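Gallery: the week the gripper wouldn't let go (and then wouldn't hold on)

Hi again! Lots of you asked what happened to the Pritance arm in June, so I finally sat down and wrote it up. Short version - we had a fault that looked like software, smelled like software, and was mostly a cable. There was also one real scare, which is why I'm putting this on the public page instead of leaving it in our chat. The job itself is dull on purpose: pick up a soft toy, put it down, go back, do it again. Soft things are harder than they look, and I'll happily bore anyone about that.

There's only the one picture in this gallery, because I was too busy swearing at the log to take more, so you'll get the rest from me in words.

## How it started

The first bad pick came on a Sunday, a little after lunch. The log said cycle 3,394, the fingers closed, the force reading went up a bit, and then everything just stopped. No error on the screen, no beep, nothing. I hit reset and it ran fine for another 9 cycles before doing the same thing again. I wrote "weird" in the notebook and kept going (I know, I know).

By the evening it had a new trick. The fingers would close, the arm would lift, and halfway up the fingers would open all by themselves. For a plush toy, no big deal. It drops, I pick it up. But the Zivgate controller still believed it was holding something, so it carried on and did the whole put-down move with empty fingers, very proudly.

## The scare

So here's the part I'm not proud of. I had paused the run and reached in to move the toy, and the gripper closed. I hadn't pressed anything. It caught the side of my thumb, and the pads are soft enough that all I got was a red mark, but I yelled loud enough to bring people in from the hallway.

What I'd done was hit pause in the program, which holds the arm still and leaves the gripper powered. I had been treating pause like off for months! If you remember one thing from this page, please make it that one. Pause means the program is waiting. The stop button is a different thing, and it was within reach the whole time.

## Chasing it

I blamed the software first, of course. I rolled Dedolura (our pick planner) back to the older version, and the fault stayed. I slowed the closing speed way down, and the fault stayed, only slower, so I got to watch it in agonizing detail. Then I swapped the power supply with the one from our spare bench - still there.

The folks at Diệp, who do our wiring, asked me a very simple question over the phone: does it happen more at one wrist angle? I hadn't checked. I spent the next morning turning the wrist a little at a time and opening and closing the fingers, and yes, past a certain point it went wrong 5 times out of 6. The gripper's signal wire had a break inside the jacket, right where it bends at the wrist. From the outside it looked perfect.

## Picking again

New cable, a bigger loop at the bend, and back to the easiest test we have: the green plush bundle with the yellow tie around its middle, set on the brown tape, fingers open on either side.

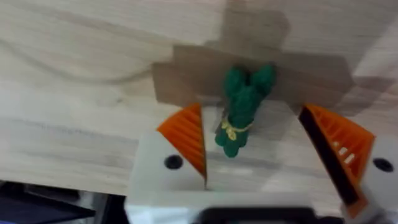

I run that test at a crawl now, with my hands in my lap, before I let it do anything at full speed. I also changed the controller so it checks the finger position after every lift, and if the fingers aren't where they should be, the whole thing stops and tells me so in big letters. It's a bit too jumpy at the moment and complains about perfectly good grips, so I'm still fiddling with the limit.

Two things are left on my list. I want a proper power cutoff for the gripper that works on its own, and I want to open up the old cable to see how bad the break is. If you've got the same arm and your gripper ever acts haunted, turn the wrist and wiggle the cable first - power off before your hands go anywhere near it, please - and drop me a line about what you find!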